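Pre-Acceptance Inspection – Devine Two-Arm Counter Kit
Site: Nerkville demo room
Unit under review: Devine counter kit with Jukia gripper set, supplied through Au
Date: August 7, 2026
Marks used: OK / FIX / HOLD. Comments follow each item.

SECTION A – PAPERWORK

A1. Packing list matches delivered parts. OK
One spare pair of finger pads was listed for June delivery and came later in its own box. Now with the kit.

A2. Manual on hand, current revision. FIX
We have the printed copy. The wiring page still shows the old connector. Au has been asked for a new page.

A3. Risk assessment signed for food items. HOLD
The supplier's form covers sealed packages only. Open bakery goods in paper sleeves need their own line.

SECTION B – MOUNTING AND POWER

B1. Base bolts torqued and paint-marked, both arms. OK

B2. Table does not shift when an arm stops hard. OK
Tested 2 times per arm at demo speed. A full-speed test is still to be done by the installer.

B3. Cables clear of the joints through the full range of motion. FIX
Cable slack on the second arm hangs too low. Add one clip near the elbow and check again with the arm fully folded.

B4. Emergency stop reachable from the customer side and the staff side. FIX
Staff side is fine. Customer side is a long reach over the counter – move the button or add a second one.

B5. Status light can be seen from where the operator stands. OK
Green for ready, as the manual says. Red was checked by pressing the stop.

SECTION C – GRIPPERS

C1. Finger pads seated, no tears or lifting edges. OK

C2. Linkage bolts tight. OK
Check again at 200 cycles, then every 2,000. The manual gives only the second figure. We want the early check added to the service plan.

C3. Grip force set for each item type. FIX
Cans are fine. Donuts are held by the sleeve, and the force that works for a plain glazed one dents a frosted one. Needs its own setting.

C4. Gripper opens on loss of power. HOLD
It holds position instead. That may be the safer choice with a can in hand, but the quote says it opens. Devine to confirm in writing.

SECTION D – WORK AREA AND STOCK

D1. Trays flat and inside the taught area. OK

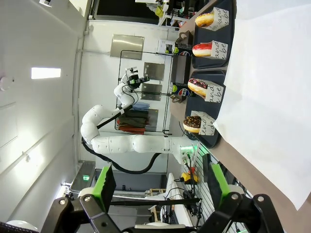

D2. Display rack fixed to the table. FIX
The rack can be nudged by hand. Two screws or a clamp would do. Any change in its position means the can picks have to be taught again.

D3. Arms cannot meet over the rack. HOLD
The software zones are set, but we have only seen them work at demo speed. Same visit as B2.

D4. Pads can be wiped down between food types. OK
Wipe with the cleaner named in the manual. Do not soak.

D5. Cycle log readable without the supplier's laptop. OK
Counter stood at 433 when we finished.

RESULT
Not accepted yet. The FIX items can be closed by our own staff except A2 and C3, which go back to Au. The HOLD items stay open until we have written answers – no public running before then. Staff may keep using the kit at demo speed with one person at the stop button.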